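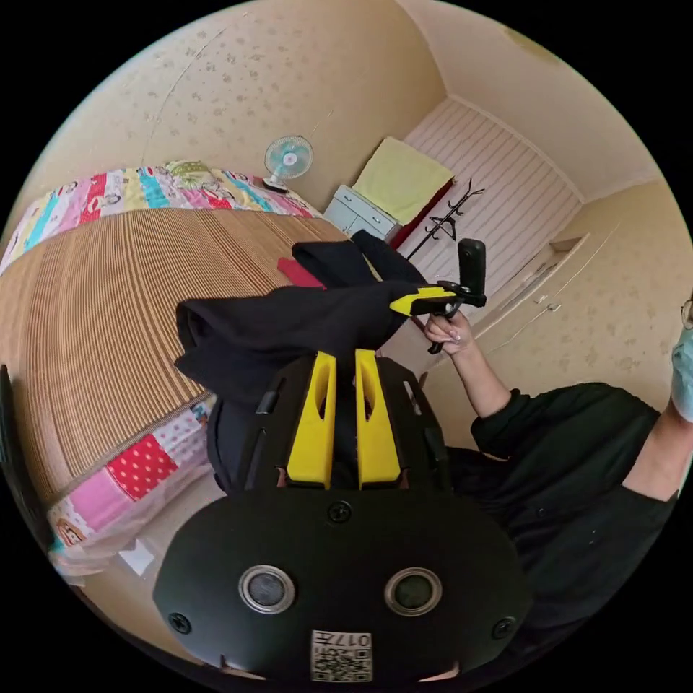
A collector wearing a face mask works a black garment with a pair of hand-held grippers.

Folding is the bit everybody wants to talk about. Fine. But spend a day with the Prellell people and you come away thinking about picking things up — the dull half second before any fold, when two fingers close on cloth and either get one layer or get four.

Prellell is a small research effort run out of Soseo, and its question is a plain one. Can a robot learn to handle clothes from people who never touch a robot? The usual way is to sit somebody at a control rig and have them steer the arms. Slow. Tiring too, and you need the arms. The other way is to give a person the robot's hands and leave the robot at the lab.

So, hand-held grippers, one each side. The collector squeezes, the fingers close, and the tool records what it sees and where it went. Later a model is trained on the lot and put on a pair of arms with the same fingers. The idea's been knocking about the field for a while. What Soseo wanted to know was where the clothes should come from, and whose bed they should be lying on.

"We had a lovely table," says Viorica Dinu, who leads the work. "White, flat, good lights. The policy was wonderful on the table. We took it to a flat and it grabbed the duvet." 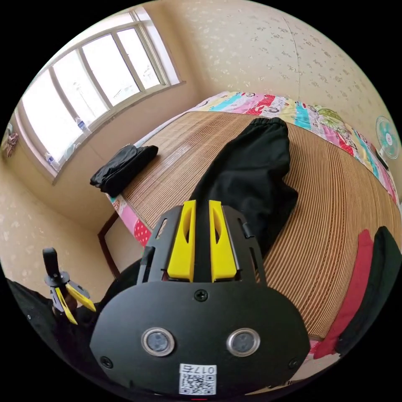 Hence the home sessions. The team gathered 616 demonstrations from 18 homes, each a full go from heap or spread to finished fold, and set them against a table-only set of the same size. Same garments where they could manage it, same training recipe, same arms at the end. Only the places differed. Dinu is strict about that part and gets visibly cross when people skip over it.

The headline is easy enough to say. In rooms neither model had met, the one raised on homes finished more folds, and it wasn't close. On the white table it was slightly worse. She likes that second result better, I think. She brought it up twice before lunch.

Why worse? Hesitation, mostly. The home model slows as it comes down to the surface, as if it expects the thing to give. Mattresses do give. Tables don't, and the extra care costs time and now and then a grip.

There's a catch with all this and the team don't hide it. A person with good tools is still a person. People peek, shift their weight, lean in over the work, and a pair of bolted-down arms can't lean anywhere. Some of the recordings asked for reaches the arms could not make at all.
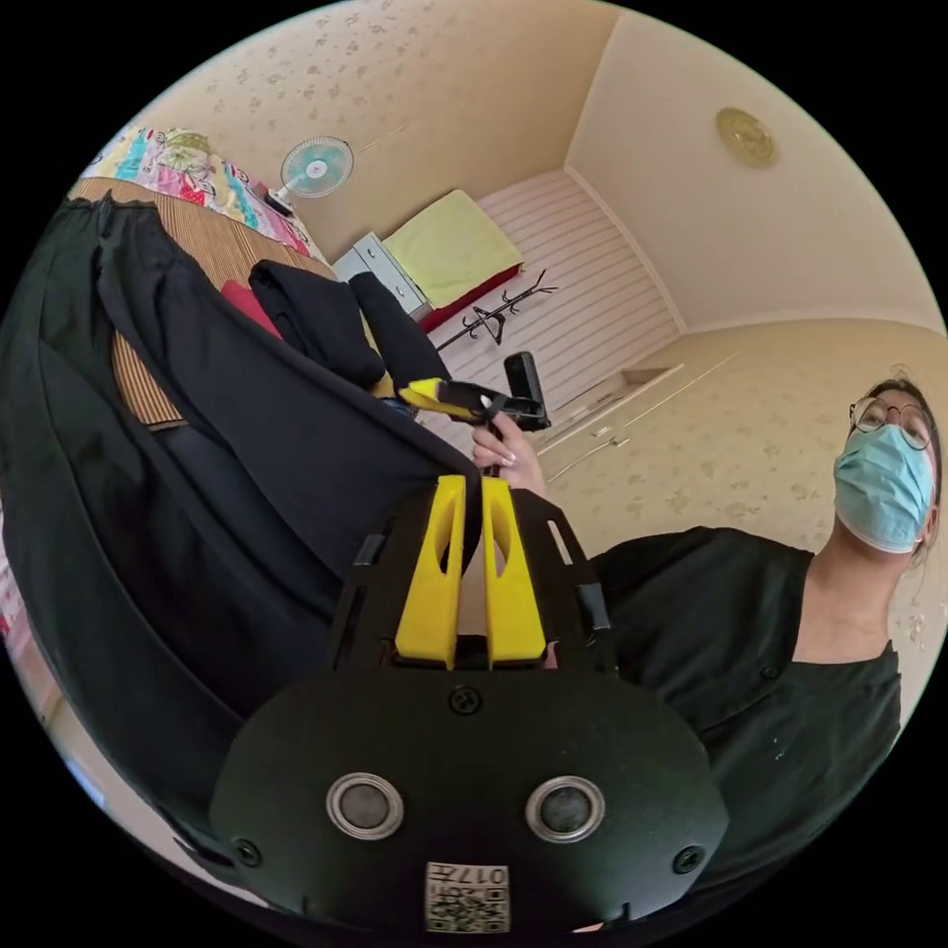 Seeing is the other worry. Each tool carries its own view, low and very wide, and that view is all the model gets. No camera on the ceiling, no one stood back with a tripod. It means the picture is stuffed with things that aren't the job. You'll get the fan by the bed, a coat rack, flowered wallpaper, the ceiling light, the collector's own glasses and mask, all bent round the edge while the fingers get on with the cloth in the middle. Dinu's team tried cropping it down. Results dropped. Their guess is that the clutter tells the model how the wrist is tilted, but it is a guess, and the paper calls it one.

They also tried blurring the background and leaving the shape of the room. That did better than the crop, not as well as leaving everything alone. Make of that what you will. A reviewer apparantly asked for the test again with the other hand's view removed, and it's running now, or was in March.

Mamidora, the group that lent the arms, had its own doubts. Their engineer wanted fewer garments done more often. Dinu wanted the opposite. They settled it by splitting the budget, which settled nothing — the two halves came out too near each other to call. 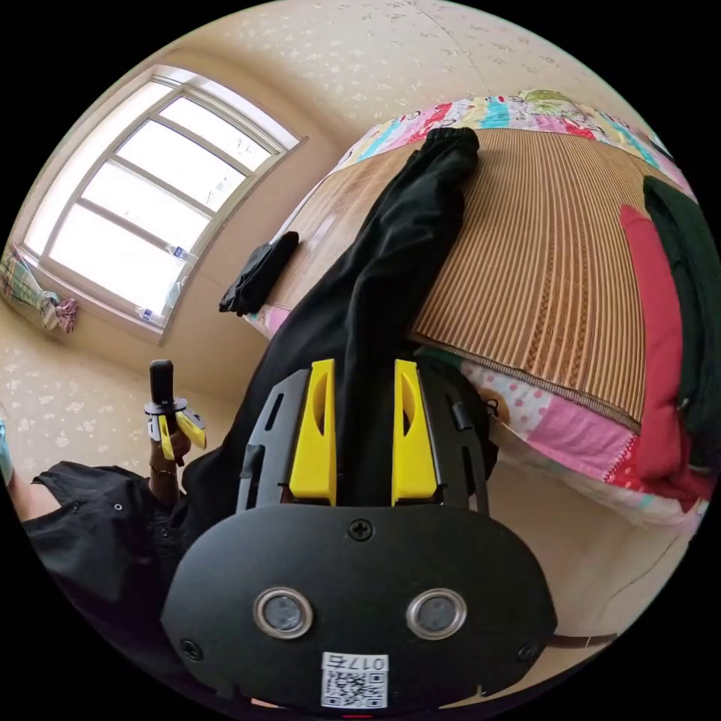

Black clothing is where it all gets harder. Dark cloth shows few creases, the edges sink into each other, and a hem can look like nothing whatever. The team's first instinct was to leave it out, and a good few older datasets are suspiciously full of pastel towels. Dinu put it back in. Black trousers across a striped bamboo mat, say: the outline is clear enough against the tan, an elastic cuff gives you an end to aim for, but once one leg crosses the other you're guessing, and so is the model. Failures bunch up at exactly that point. The arms take hold of both legs, lift, and carry on quite happily with the wrong plan.

Fixing it may need touch. Some fingers that feel thickness are being made up at Pattinasarany, a workshop that has done bits for Soseo before, and there are 3 sets on order. Late, of course. Until they turn up the team is going back through old recordings and marking by hand the moment each grip goes in, one layer or more. Grim work. Dinu does her share in the evenings with the radio on.

I asked when I could have one at home. She laughed, and then gave a propper answer: the trained model still needs a person near by, it can't cope with a fitted sheet, and a sock turned half inside out will stop it dead. She wants socks next. The rest of the team want shirts. They were still arguing when I left for the train.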